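4 Placing the Sastel 600 Dehumidifier

4.1 Before you start

Read this section before you remove the transit bolts. The Sastel 600 must stand upright for at least 22 hours after delivery before it is connected to power. If the cabinet has been carried on its side, the compressor oil needs this time to drain back to the sump.

You will need:
a spirit level
a Phillips screwdriver
the drain hose and clamp from accessory bag B
a tape measure

Note: Accessory bag B is taped inside the water tank. Remove the tank to reach it.

4.2 Choosing a position

1. Select a level, hard floor that can carry the weight of the unit with a full tank. On thick carpet, place a rigid board under the casters.

2. Leave a clearance of 22 inches in front of the air outlet and 12 inches on each side. The rear intake grille must be at least 8 inches from the wall.

3. At a curved wall, measure the rear clearance from the closest point of the wall to the grille. Do not measure from the corner of the cabinet.

4. Keep the unit out of direct sunlight and away from radiators. The humidity sensor is behind the left side panel and reads low when the panel is warm.

5. Route the power cord along the wall. Do not run it under a rug.

Caution: Do not use an extension cord. The unit must be plugged directly into a grounded outlet.

4.3 Wood floors

Wood floors shrink when the room air is dried too quickly. On a wood floor, set the target humidity in stages.

1. Set the target to 60 percent and run the unit for three days.

2. Lower the target to 55 percent and run the unit for three more days.

3. Lower the target to its final value. Values below 45 percent are not recommended over solid wood.

4. Lock both front casters. Fit the felt pads supplied with the Pirnulov floor kit if the unit will stay in one place through the season.

Note: Wipe up any spilled tank water at once. The tank lip holds a small amount of water after emptying.

4.4 Unfinished brick

Brick releases moisture slowly. After a wet spring, the unit may run without a break for the first week in May or later. This does not indicate a fault. Do not seal or paint the brick during this period.

If white powder forms on the brick, brush it off with a dry brush. Do not wash it. Clean the intake filter afterward, as the powder passes through the grille.

4.5 Connecting the drain hose

1. Switch off the unit and unplug it.

2. Remove the round cap from the drain port at the rear. Keep the cap.

3. Push the hose onto the port until it meets the shoulder. Tighten the clamp by hand, then one half turn with the screwdriver.

4. Lead the hose downhill to the floor drain. The maximum hose length is 175 inches. For longer runs, fit the Laryea condensate pump.

5. Pour one cup of water into the drip tray and check that it leaves the hose.

Caution: A raised loop in the hose will stop the flow. Water then returns to the tray, and the float switch stops the compressor with code E4.

4.6 First start

1. Plug in the unit. The display shows two dashes.

2. Press and hold MODE until the fan starts. The compressor follows after a delay of three minutes.

3. Press FAN to select the speed. Use HIGH for rooms in which people are working or moving about, and LOW overnight.

4. Check the outlet air temperature after one hour. A reading above 102 °F indicates a blocked intake or too little rear clearance. Repeat 4.2.

5. Write the starting humidity on the card inside the rear cover. The Zultden service desk will ask for this value if you report a fault. 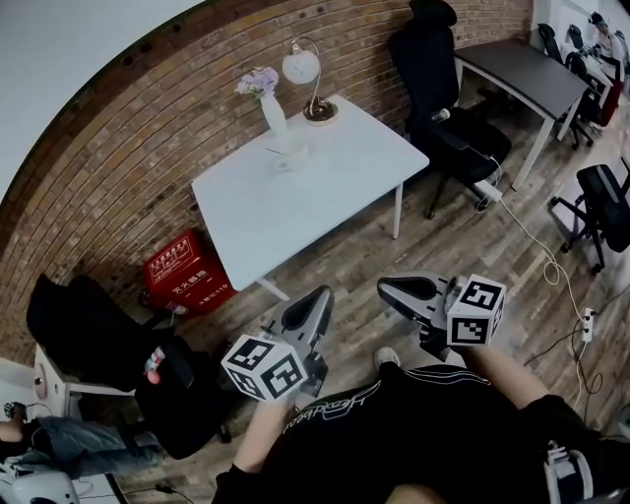
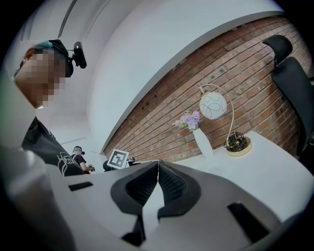

Fig. 4-3. Room in use. The upper view shows a wood floor and a curved brick wall.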